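3.2 Rules for the shared counter

The practice we recommend grew out of the Hokora kitchen trials, and we are fond of it for how little equipment it needs. A household robot works among cords, glass jars and hot appliances, and the safety rules written for fenced factory cells say very little about such places. Widad Masri drafted a first version for the Gadden site in July. It ran to 13 rules, and four of them turned out to carry most of the weight.

Rule 1. Keep the clutter. A counter that has been cleared for the robot teaches us nothing about the kitchens it will work in, so toasters, canisters and towels stay, and their presence is logged before the first run.

Rule 2. Use stand-in food wherever the task allows it. Soft items are forgiving of a bad grasp, and they let an operator repeat a pick all Saturday without wasting a single lemon!

Rule 3. Record every view separately. Objects that are plain from one side can be half hidden from another, and an annotator must label only what that view shows. We were delighted by how many disputes this settled. Of the 832 episodes checked under the Tarawneh protocol, 60 had been labeled from memory of a different camera.

Rule 4. Set the stop conditions in writing before power is applied. Ours cover contact with any appliance, a cord caught on the arm and a hand entering the work area. The operator ends the episode at once and marks it as stopped - it is never trimmed and kept as a success.

We then applied the full set to the 1,000 episodes of the Suruvico task list, which asks for single items to be moved between a plate and a board (Figure 4).

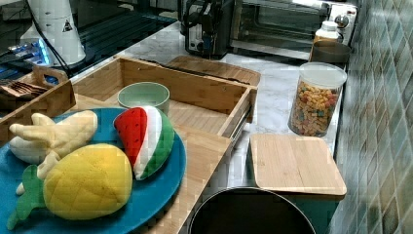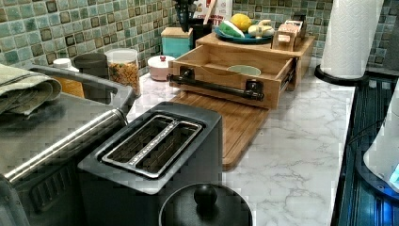
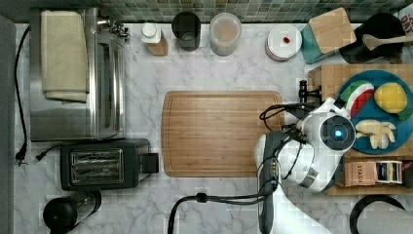
Figure 4. Three views of the counter, each with a round plate of food items among the appliances.

Should a stopped episode be left out of the published data? It should stay in, with its stop reason attached, so that later users can decide for themselves whether to train on it.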